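How to Run a Staff Wellbeing Survey in a Hospital Department

A short survey can show where staff are under strain long before it appears in sickness figures or resignations. It only works if people trust it and if someone acts on what comes back. The steps below cover a survey of one department or one small hospital, run by people who have other jobs to do.

Step 1. Decide what you need to know

Write down the decisions the survey could change. Rest breaks, rota notice, access to hot food at night and supervision for new starters are all things a department can usually do something about. Pay scales mostly are not. If an answer would make no difference to anything you do, leave the question out.

Keep the list to one page. Show it to a nurse, a doctor, a porter and someone from the front desk before you go further, and ask each of them what is missing. 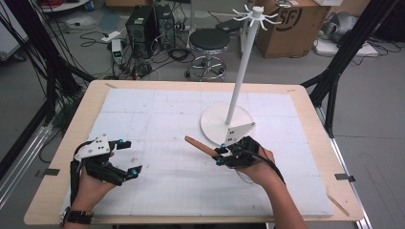

Step 2. Write the questions

Aim for a survey that can be finished in a ten-minute break. Use the same answer scale all the way through, such as "never" to "always," so that people do not have to stop and reread it. Ask about one thing at a time. "Do you feel rested and supported?" is two questions, and the answer can't be used for either.

Give a time period. "In the past four weeks, how often did you miss a meal break?" gets a better answer than "Do you miss meal breaks?"

If you want to measure burnout or low mood, use a published questionnaire and keep its wording as it is. Check the license terms first. Changing even a few words means you can't compare your scores with anyone else's.

Put one open comment box at the end. More than one and most people skip them all.

Step 3. Protect anonymity

Ask for as little personal detail as you can. Job group and length of service are often enough. In a small team, age plus grade plus shift pattern may point to one person.

Set a minimum group size for reporting and state it on the first page. The Wisovstead template uses ten. Any group smaller than that is merged with another before results are shared. Comments should be read by someone outside the department, who removes names, dates and details of single cases. 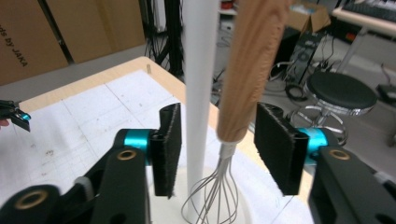

Can managers see who has not replied?

They should see only the total number of replies for the department. Send reminders to everyone on the list, including those who have already answered, so that no record of individual replies is needed.

Step 4. Send it out

Three weeks is long enough. Avoid the weeks when new trainees start, and avoid the end of December. Send the first message at 7:30 a.m. or 7:30 p.m., near shift change, and send one reminder each week after that.

Leave paper copies in the break room with a sealed return box. Staff who do not use a computer at work are easily missed, and they are often the ones working nights.

Step 5. Work out the response rate

Divide completed forms by the number of staff invited. In the Claltard pilot, 296 staff were invited and 143 replied, a rate of 48 percent. Of those who replied, 85 worked at least one night shift a month. Give both the number and the percentage in any report, and list the response rate for each job group as well.

Step 6. Report back

Publish a one-page summary within a month of closing. Include the poor results. Name two or three changes, who is responsible for each, and when it will be checked. Repeat the survey after a year with the same core questions.
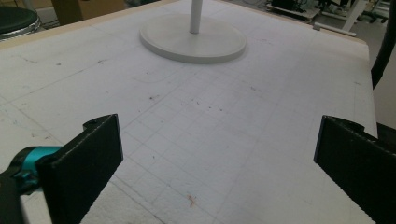

White table top with faint grid lines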